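Hand-held grippers: how the comparison is going

The workshop has now spent most of January trying out two hand-held grippers side by side, and members have asked for a short account of where we are. Vasiliki Bakalis has been running the trials at the long bench, with help from whoever was in that afternoon.

The two tools are the Undard, which we have had since the autumn, and the Cattaneo, on loan from Trirkodico until the end of next month. Both are squeezed by hand and both carry a camera that looks down past the fingers. The recordings are later used to teach the arm in the back bay the same job, so we need a tool that people can use for an hour without a sore wrist and a camera view that shows what the fingers are doing.

We settled on 200 picks with each gripper, using the same box of objects: bottle tops, a sponge, wooden pegs, a tape measure and a few odd bits from the spares drawer. A pick counted if the object was lifted, carried over the line and put down without being dropped. The Undard managed 87 picks in a row before its first drop. The Cattaneo dropped a peg early on and then did well with everything except the sponge, which it tended to push along the table.

Wrist strain was harder to judge. Four people tried both tools and three preferred the Cattaneo, mainly for the shape of the handle. The fourth has small hands and found its trigger too far away. Trirkodico say a shorter trigger can be fitted and have promised to post one.

The cameras gave us more trouble than the fingers. With the overhead lamps on, varnished wood throws back a good deal of light and small pale objects are easily lost in it. Turning the exposure down helped with the shine but made black fingers and their shadows run together. We tried a grey cloth on the bench for one session and it rucked up under the sponge, so that has been dropped. Moving the lamps to one side is the next thing to try.

The Cidus controller, which logs the finger opening and matches it to the video, was out of step by around 19 frames when it first arrived. A change to the settings has put that right, and the recordings made before the change have been set aside.

Anyone who would like to do a set of picks should put their name on the sheet by the kettle. A set takes under an hour, and each session begins with the fingers wide open over a clear patch of table, so that the camera view can be checked before any objects come out.
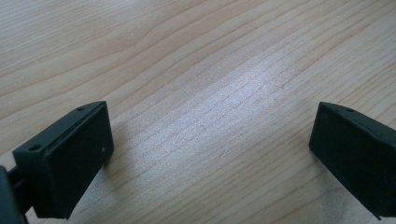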